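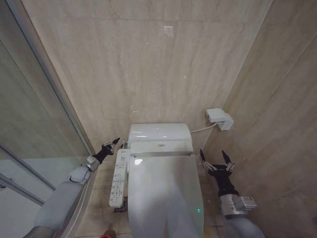 Can a robot clean the loo yet?

Of all the questions you lot send in, this is the one that comes up most, usually with a few exclamation marks after it. I get it. I'd hand over the bathroom long before I gave up the cooking, which I quite like (apart from the pans).

My answer for now is "bits of it, slowly". I rang Rafia Satti at Brisix, where they've spent the past year on bathrooms and nothing else, and she was very patient with me. Wiping a closed lid is the easy end of the job, she says – it's big and smooth and it stays where it is. Then you get to the awkward stuff. A seat with a bidet built in has a control panel down the side with rows of little buttons, and if you lean on those with a cloth you may get a surprise. There's a power cord to keep clear of, and a plug and an outlet that want no water near them. And if the shower is right next door, you've a sheet of glass to avoid every time an elbow swings out!

Their best full clean so far took 90 minutes. I timed myself at home out of pure nosiness and did mine in 15, with the radio on, though I'll admit I skipped the floor behind the pedestal. Rafia tells me the machine doesn't skip it, so one point to the robot.

Grippers are the other headache. Two fingers are fine for lifting a lid or holding a brush, but wringing out a cloth is a proper two-handed twist and they still drop it more than they'd like. Laiba Sial, who wrote to us about her Flarel floor mop last time, asked whether she should hold off buying anything until these come to the shops. I wouldn't, Laiba! Rafia wouldn't give me a year, let alone a price, and I did ask twice.

She has promised me another call in October, when they start on baths. Send me your questions before then and I'll pass them on, limescale ones especially.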